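Conmont House > Shared Kitchens > Second Floor > Counter and Small Appliances

Print this page | E-mail this page

KITCHEN COUNTER SAFETY CHECK, WITH COMMENTS
Inspection date: 11/09/2022
Kitchen: 2, Conmont House
Form: Rakomier short form, counter section only. Stove hood and refrigerator are on separate sheets.

Marks used: OK / FIX / TALK. "TALK" means no rule has been broken and I would still like a word.

1. Outlets and cords
Outlet covers tight, no cracks: OK
Cords clear of the sink: OK
Cords clear of burners: OK
Extension cords: FIX. One, white, coiled behind the microwave shelf like something hibernating. It was supposed to leave in February. It can leave now.

2. Toaster
Crumb tray present: OK
Crumb tray emptied: FIX. The tray holds enough for a modest meatloaf. Unplug, let it cool, slide out, empty into the trash. The sink is a popular choice and the wrong one.
Nothing stored on top: OK
Clear space on all sides: TALK. See comments.

3. Cutting boards
No deep cuts or splits: OK
Dried standing up: TALK. Flat on a wet counter does not count as standing up.
Kept back from anything that heats: TALK. See comments.

Comments on 2 and 3
The counter is a good size and gets treated as though it were twice that. The cereal and the canisters have taken the back wall, so everything with a handle or a heating element has moved up front, where the elbows are. The bamboo board has a corner almost touching the two-slot toaster, and a lidded pot has settled in on the toaster's other side with its long handle out.
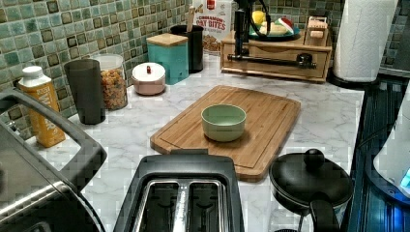 A reply came back from Kitchen 2 before the sheet was even filed: the toaster only gets used at breakfast, the board only comes out at dinner, and if the form wants them in different zip codes it should come with a longer counter. Also, the cereal lives at the back because the cabinet shelf sags, and that has been reported.

Fair on the shelf. I found the report, number 191, and it has been waiting on a Dudás bracket, which I have now ordered again with more feeling. The rest stands. Breakfast and dinner have been known to overlap in this building, usually on weekends. Slide the toaster toward its outlet and put the board away when the chopping is done.

4. Pots and pans
Handles tight: OK
Handles turned in from the counter edge: FIX. Applies whether or not the pot is on a burner. A sleeve will catch either one.
Lids fit: OK

5. Dry food and containers
Lids on: OK
Open boxes clipped or moved to jars: TALK. Folding the flap over is an expression of hope.
Nothing flammable beside the stove: OK

6. Utensils
Holder stable: OK
Knives stored separately: OK. Thank you. Kitchen 1 could take lessons.

7. Extinguisher and blanket
Bindetti wall unit, needle in green: OK
Tag readable: FIX. Somebody has used it for a phone number.
Blanket within reach: OK

Result: pass, with four fixes. Score 70. The last sheet scored higher, but it was filled in by the residents.

Return signed copy to Room 115. Under the door is fine.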